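Trullham Support > Simulation > Closed tickets

Policy grasps the can in sim, success rate won't match between machines
Status: Closed (resolved)
Opened by: Jenő Lengyel
Handled by: Kálmán Katona
Component: Grultetti evaluation runner
Opened: 19 Jun 2024

Jenő Lengyel wrote:

We train a pick-and-place policy on real demonstrations and score it in simulation, so we can compare checkpoints without tying up the lab. The task is "put the can in the drawer." On my desktop the newest checkpoint scores beautifully. On the Dengate cluster, same checkpoint and same scene file, it drops most of its attempts. The scores on Dengate don't even rank the checkpoints in the same order, and ranking them is the whole point of the method for us.

What I've tried so far:
- Reinstalled the runner on both sides. No change.
- Compared checksums on the checkpoint and the scene file. They match.
- Fixed the random seed. Each machine now repeats itself perfectly, but they still disagree with each other.
- Swapped the can for a plain block. The gap shrinks but is still there.

Logs attached from both machines. Happy to run anything you like, I find this one fascinating and annoying in equal measure.

Kálmán Katona replied:

Hi Jenő, great report, and thank you for fixing the seed before writing in. That saves us a round trip.

Two machines that are each repeatable but disagree with each other usually means a setting is being picked up from the environment. Could you run the command below on both and paste the output?

grultetti config --resolved --all

Please also run a replay. Take one recorded action sequence from your desktop and play it open loop on Dengate, with the policy switched off. If the arm ends up in the same place, physics is fine and we should look at what the policy is being shown.

Jenő Lengyel wrote:

Replay done, and what a useful test! Joint positions agree all the way to the last step. So the arm is fine and the contact model is fine.

The resolved configs differ in these lines:

desktop: render.aspect = letterbox
Dengate: render.aspect = stretch
desktop: render.backend = gpu
Dengate: render.backend = cpu

I never set either of them. Does the first one matter? The policy gets a resized square image at the end in both cases.

Kálmán Katona replied:

It matters a lot. With "letterbox" the camera view keeps its proportions and gets black bands at the top and bottom to make it square. With "stretch" it gets pulled taller to fill the square. If your real training images were padded, then a stretched view makes every object look taller to the network, and it will misjudge where the can and the drawer are.

The default changed in release 3. A config written by an older version keeps the old value, and I suspect that's what Dengate has in its shared home directory. Can you set this on Dengate and rerun a small batch:

render.aspect = letterbox

Leave the backend alone for now. One change at a time.

Jenő Lengyel wrote:

Found the old config exactly where you said. Changed that one line and reran 21 episodes per checkpoint. The ranking now agrees with my desktop! I went through the saved views too, and they have the black bands again.

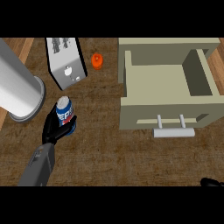

There is still a small gap in the absolute scores, with Dengate a little lower. I'd like to understand it before we put any of this in the paper, though the ordering is what we report.

Kálmán Katona replied:

Wonderful news on the ranking. For the remaining gap, try the backend next. The CPU renderer handles soft shadows differently, and a policy trained on camera images can be sensitive to that. If the cluster has a GPU queue, send the same seeds through it.

Jenő Lengyel wrote:

GPU queue it is. Ran the full set of 3,000 episodes overnight and the scores now match my desktop episode for episode. Same successes, same failures. I did not expect them to line up that exactly.

For anyone who finds this ticket later, the order that worked for me:
1. Fix the seed and check each machine against itself.
2. Replay recorded actions with the policy off.
3. Diff the resolved configs, including values you never set.
4. Look at the images the policy receives, at the size it receives them.

Step 4 would have caught it on the first morning. I was only looking at the preview window, which ignores render.aspect.

Kálmán Katona replied:

I've filed the preview window problem separately with the Szekeres team. It should show what the policy sees, and they agree. The fix is planned for August. The runner will also print a warning when a config comes from an older release.

Closing this one. It reopens automatically if you reply within 14 days.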